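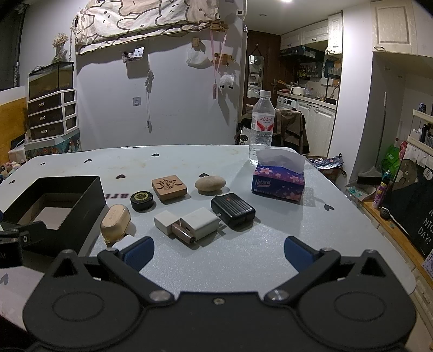

The open black box, the oval wooden case and the little round tin, on the table.

Wojcik label printer skips every other label after roll change
Opened by: Gülizar Özkan, Siddale Gifts, Samness
Opened: July 17, 2024
Product: Wojcik desktop label printer, with Jurnside for the label layouts
Status: Resolved

Gülizar Özkan wrote:

Hello, and I hope this has come to the right place, as the form offered me a choice of departments and I wasn't sure whether I was "hardware" or "software". I may be both.

We are a small gift shop and we send out a fair number of parcels, and everything that leaves us gets a printed label with the name of the item and the care notes. Since March we have done this on the Wojcik printer and it has been a joy, really it has. I used to write them all by hand and my handwriting is not what it was.

On Monday I finished the old roll and put on a new one. It is the 60 mm wide paper, same as before as far as I can tell, though it came from a different supplier. Now the printer prints one label nicely, pushes out a blank one, prints the next, pushes out another blank, and so on to the end of the job. Every so often it also starts the text too low down, so that the last line of the care notes lands on the label after it. The status light stays green the whole time, as if it thinks it is doing splendidly.

So far I have turned it off and on again, taken the roll out and put it back, and deleted the printer from the computer and added it again (this last took me most of a lunch break and I don't want to do it twice if I can help it). I have also wiped the roller with a dry cloth. There was a bit of fluff but nothing dramatic.

We have a batch of orders to go out on Friday, so if there is something I can try in the meantime I would be so grateful.

With best wishes,
Gülizar

Nomvula Mathebula (support) wrote:

Hello Gülizar, and thank you for such a full account, it saves me asking half my usual questions. You have come to the right place, and I look after both sides of it so you needn't worry about which you are.

A blank label after every printed one nearly always means that the printer and the computer disagree about how long a label is. The printer has a small sensor under the lid that looks for the gap between one label and the next. If the layout is even a little longer than the real label, the printer runs past the gap and then carries on to the next one to be safe. You get your nice label and then a blank.

Could you try these for me, in this order?

1. Take a ruler and measure one label from top to bottom, without the gap. Then measure the gap by itself.
2. In Jurnside, open the layout you normally use, go to Page and then Stock, and tell me the height it shows.
3. With the new roll in and the lid closed, hold down the feed button until the light blinks twice, then let go. The printer should push out a few labels and stop. This is it learning the paper.
4. Print a single test label from the printer's own menu, leaving Jurnside out of it for now.

Please don't reinstall anything. You have done that once and it was brave of you.

Nomvula

Gülizar Özkan wrote:

Thank you, Nomvula! What a quick reply. I made a cup of tea and did the steps one by one.

The gap is 2 mm. The label itself is 4 mm shorter than what Jurnside says under Stock, and I measured it with two different rulers because I didn't believe the first one. I dug the core of the old roll out of the recycling and there was one label still stuck to it, and that one matches the Jurnside figure exactly. So they are not the same paper at all, and I do feel a bit silly, because laid next to each other you can see it at once.

I held the button until it blinked twice. It pushed out some labels and stopped, just as you said. The test label from the printer's own menu came out properly, in the right place, with no blank after it.

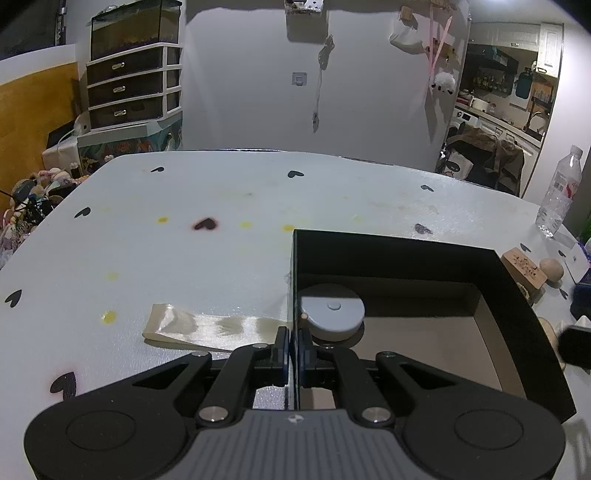
Then of course I got carried away and printed a real batch from Jurnside, and the blanks came straight back. I suppose that is because I haven't changed the height in there yet? I didn't like to touch it without asking, as my nephew set up the layouts and I'm always afraid of losing the one with our little border round it.

Gülizar

Nomvula Mathebula (support) wrote:

You suppose quite rightly, and please don't feel silly. Suppliers are very free with the words "standard size", and I have had this same conversation with people who have been printing labels for years.

To keep the border safe, make a copy first. In Jurnside, right-click the layout, choose Duplicate, and give the copy a name you'll recognise, something with the new supplier in it. Then open the copy, go to Page and then Stock, and type in the height you measured. Leave the gap box as it is if it already says 2. Untick "Scale contents to fit", or it will squash your border.

You may find the last line of the care notes now sits very close to the bottom. If so, take the text down a size. Print six as a trial before you do the Friday orders.

Nomvula

Gülizar Özkan wrote:

Six labels, no blanks! I did another six to be sure and those were right too. The border is a touch nearer the edge than I would like but I can live with it, and I did have to make the care notes smaller. They are still perfectly readable with my glasses on.

One last thing, if I may. I have part of a box of the old size left somewhere in the stockroom. If I go back to it, do I need to do the button business again, or will the printer remember?

Gülizar

Nomvula Mathebula (support) wrote:

I'm so pleased. It only remembers the last paper it was shown, so yes, hold the button until two blinks whenever you change from one size to the other, and pick the matching layout in Jurnside. For a fresh roll of the same size you needn't do either.

I'll mark this one as resolved, but it stays open to replies for a while, so do write back here if Friday gives you any trouble.

Nomvula

Gülizar Özkan wrote:

All the Friday parcels are labelled and gone. I have written the label height on a bit of tape and stuck it inside the lid. Thank you again, you have been ever so patient with me.

Gülizar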